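March, notebook 2, natural dye bench

Started the madder again, against the advice of the last three pages of this book. The Akgül root is finally ground, 519 grams of it, and my coffee grinder now makes coffee that tastes like a barn. I have labeled the grinder accordingly.

Alum mordant as before, wool skeins only. Left them overnight in the enamel pot with the lid on. Tap water from the Bondidau building this time, which leaves chalk on everything it touches, so I expect the reds to drift toward brick. Last time I blamed the root for that. I owe the root an apology, pending results.

Bath went on at 7 a.m. and I held it low. The notes from the Jastora workshop say never to let madder simmer or the browns come out, and they say it four times on one page, underlined, in a tone I recognize from my own handwriting the day after a simmer. Peak on the probe was 46 C. Probably too timid. Color in the pot looked like tomato soup by mid-morning, which tells me nothing, because every madder bath looks like tomato soup.

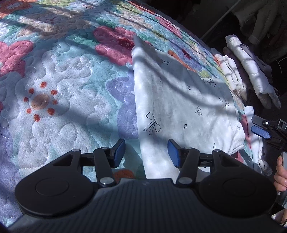

Pulled the first skein after lunch. Orange. A perfectly nice orange, if orange had been the plan. The second stayed in until the bath cooled and came out closer to the red on the old Priva card, though the card has been pinned by the window for years and may have been purple once, for all I know.

Rinse took forever. I gave up waiting for clear water and settled for pink.

To do before the next batch:
Chalk test on the tap water, with the strips, not by squinting at the kettle.
Try one skein at a higher heat. Write the number down this time.
Recipe sheet 2502 gives the root weight but not whether it means dry or soaked. Assume dry. If whoever reads this knows otherwise, pencil it in the margin.
Buy a second grinder. The lid of the first one is now permanently salmon.

Exhaust bath is in the covered bucket under the sink. Please don't pour it out, I want it for the silk scraps.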